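Brustine二楼公共工作室重新开放，家具可以自由移动

本站消息 2020年3月9日

位于Jayawardena街的Brustine楼，二楼的公共工作室今天早上重新开放。这个房间从去年九月开始关闭，做了天花板、灯和墙面的整修。现在楼里的租户和登记过的居民都可以申请使用，申请表在一楼的服务台领取，也可以写邮件。

工作室原来是一家纺织品公司的样品仓库。公司搬走以后，房间放了很多旧货架，窗帘一直拉着，白天也要开灯。管理Brustine楼的Zirine公司在三年前把货架卖掉，把房间改成大家一起使用的地方，可是那个时候只换了地板，别的部分没有改。用过的人对它的意见主要有两个：太暗，太吵。

这次整修由Hirkaneo设计事务所负责。事务所的设计师Capucine Vasseur介绍，她第一次来看房间的时候，头上还有一层很低的吊顶，板子上有水的痕迹，有几块已经弯了。她请工人先拆开一小块，看到上面还有不少高度，横梁的状态也很好，所以她建议把吊顶全部拿掉。

“业主开始不太同意，”Vasseur说，“他们担心没有吊顶，房间看起来像没有做完。我请他们等一个星期，等白色的漆刷好以后再决定。后来他们没有再提这件事。”

现在房间的天花板是白色的，横梁露在外面，管道也没有包起来，和墙一样刷成白色。灯换成了长条的荧光灯，安装的时候避开了横梁的位置。Zirine公司说，灯的开关分成几组，在门的旁边，使用的人可以只打开自己需要的一部分。开关上面还没有贴标签，公司答应在这个月里补上。

后面的墙是变化比较大的地方。原来那里是一面砌到顶的墙，墙的另一边是走廊，走廊没有窗户。事务所把它改成一排磨砂玻璃，右边的一头留了门，门框是白色的。光线可以从房间进到走廊，可是从走廊经过的人看不清楚里面的人在做什么。选择磨砂玻璃也是租户的要求，在去年的意见调查里，有人写过不喜欢工作的时候被别人看着。

整修以后，工作室的面积是890平方英尺，比以前稍微大一点，多出来的部分来自一个拆掉的储物间。

家具方面，房间里没有固定的大桌子。Zirine公司请租户代表一起选了小的、轻的桌子和椅子，一个人就可以搬动。小圆桌是木头的，桌腿是黑色的，很细；另外还有白色的小桌子，可以放材料，也可以站着用。椅子平时放在房间的一边，需要的时候自己去拿。

租户代表Tania Gazi参加了选家具的工作。她在三楼有一间做书籍装订的小店，常常需要借用二楼的地方。她对记者说，以前的大会议桌非常重，要四个人才能抬，所以从来没有人抬，大家都围着桌子走路。“有一次我们要在地上铺很大的纸，只能铺到走廊里去，”她说，“走廊的地不平，纸上都是折痕。”

旧的会议桌现在在一楼的食堂里，上面铺了桌布。

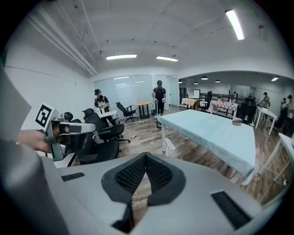

字数：约3,500字　阅读时间：9分钟

开放以后的使用方法和以前有一些不同。过去，一个租户申请以后，整个房间都给这个租户用，别人不能进来。按照新的规定，房间可以由两组人同时使用，只要第一组在申请表上写了“同意共用”。Zirine公司的楼务经理Vernon Hawthorne认为，这个改变很有必要。他看过前年的登记本，发现很多时候房间里只有一两个人，门外却有人在等。

“房间不小，中间的地方空出来以后，两组人可以各做各的事情，”Hawthorne说，“如果需要安静，请在表上写清楚，我们会安排在别的时间。”

申请一次可以用半天，早上从八点半开始，下午从一点开始。晚上的时间暂时不开放，因为楼的后门在六点半以后要锁上，而前门的电梯不到二楼的这一侧。Hawthorne说，公司正在考虑给登记过的人发门卡，可是还没有决定时间。

费用方面，Brustine楼的租户不用付钱。住在附近的居民需要先登记，一年的登记费是1,000卢比，可以申请的次数没有限制。学生带学生证可以免费登记。外面的公司如果想用这个房间，要和Zirine公司另外谈，而且不能在租户比较多的上午使用。

住在附近的Kasun Biswas今天早上来服务台办了登记。他退休以前是小学的手工课老师，现在每个月给邻居的孩子教一次做风筝。过去他们在他家的院子里做，下雨的时候就要改日子。他上楼看了一圈以后说，他最满意的是地上没有东西挡路，孩子们可以坐在地上画线。他也有一点担心：“圆桌的腿很细，孩子们喜欢靠在桌子上。我会让他们用白色的桌子。”

对于这个问题，Vasseur的回答是，桌子在选的时候做过试验，正常使用没有问题，但是请不要坐在上面。她还提醒，搬圆桌的时候应该拿着桌面的下边，不要拖着走。拖着走会在地板上留下黑色的线，用普通的拖把擦不掉。

地板没有换新的。三年前铺的地板状态还可以，这次只做了清洁，修补了靠门的一小块。公司把省下来的钱用在墙面的吸音材料上。根据Zirine公司公布的账单，吸音材料一共用了1,236张纤维板，这个数字包括二楼的走廊和楼梯间。板子外面已经刷了漆，一般人不太容易看出来。

声音的问题是不是真的解决了，租户有不同的看法。Gazi认为说话的回声比以前少了很多，她和同事站得远一点也可以听清楚。楼下一家裁缝店的店主Dulce Chávez却说，她今天上午还是听见了楼上搬椅子的声音。她说这个声音不算很大，可是她的客人会抬头看。她希望椅子的脚上可以贴一层毛毡。

Hawthorne在下午的时候去了裁缝店，和Chávez谈了这件事。他告诉记者，毛毡已经买了，本来计划在开放以前贴好，但是送来的尺寸不对，比椅子脚大，要退回去换。新的毛毡到了以后，公司会在一个中午把房间关一会儿，把椅子都贴完。时间会写在一楼的公告板上。

在收拾房间方面，新的规定写得比较详细。使用以后，桌子可以留在原来的地方，不需要搬回去，但是不能挡住门。自己带来的工具和材料都要带走，工作室不再提供过夜保存的服务。以前储物间里常常有没有人拿走的箱子，拆储物间的时候，工人清理出来很多，有的箱子上写的租户已经搬走好几年了。Zirine公司给能联系到的人都打了电话，剩下的东西现在放在地下室，可以保存到五月底。

垃圾也有新的要求。房间里有绿色的小垃圾桶，只能放纸和一般的小垃圾，不能放食物。吃剩的东西请带到一楼的食堂。油漆、胶水和溶剂的空瓶要交给服务台，不能放进房间的桶里。如果桶满了，请使用的人自己把袋子拿到后院，新的袋子在服务台有。

有租户在意见调查里问，能不能在工作室里安装水池。Vasseur说，设计的时候考虑过，可是给水的管道在楼的另外一侧，要穿过两家租户的房间，施工时间会很长，所以这次没有做。需要用水的人可以去走廊尽头的洗手间，那里新装了一个比较深的水槽，可以洗刷子和小的容器。

另一个常常被问到的问题是插座。以前的插座都在靠窗的墙上，大家用很长的电线拉到房间中间，有人被绊倒过。整修以后，左右两边的墙上都有插座，高度和腰差不多，站着也容易使用。公司仍然要求不要让电线从门口经过。

Biswas的第一次风筝课已经登记在下个月的上旬。Gazi的书店同事则申请了这个星期的两个下午，他们要把一批旧地图摊开，检查折痕和破的地方，然后再决定怎么修补。

这个月的申请时间已经有一半被预订，上午的时间比下午更紧张。服务台建议，第一次来的人先上二楼看看房间，再填申请表，这样比较容易知道自己需要多大的地方。看房间不用预约，敲门以后可以进去，但是如果里面有人正在工作，请不要移动他们的东西。

服务台每天上午九点到下午五点有人，中午十二点半到一点休息。申请表最晚要在使用以前两天交。如果临时不能来，请打电话取消，把时间留给后面等待的人。一个月里有两次没有取消也没有来，下个月就不能申请。

一楼到二楼的楼梯扶手还在刷漆，上楼的时候请走右边。

（本站记者报道）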